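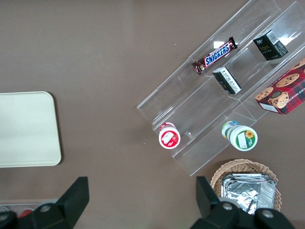

Orutar handheld thermal camera – one season on

I'm a fire warden on a heather moor and I've wanted a thermal camera for years, ever since a February burn crept back to life under the peat while we were all at home having our tea. The Orutar is the first one I could afford, and I love it!

It's a chunky thing with a pistol grip and a trigger you can work in thick gloves (my old Vuvov had tiny rubber buttons, hopeless). It starts up quickly, and the screen stays readable in bright sun. Walking the edge of a burn, I can pick out a warm root from 200 metres if the ground is open. In bracken you need to be much closer, so don't throw away your rake.

Lucyna Piątek borrowed it for mopping up on the north side and found 2 hot spots beside a wall that we'd all walked past. She's since ordered her own.

Grumbles? The lanyard loop is flimsy and I've swapped it for cord. The menus are fiddly too – to change the colour scheme you go through three screens, and it forgets your choice when the battery comes out. The Cirnon is nicer in that respect, but Igor Holub has one and it's heavy on a long beat.

I paid £400 with the spare battery and the belt pouch. Get the pouch, it's a good one, with a proper flap that keeps ash off the lens.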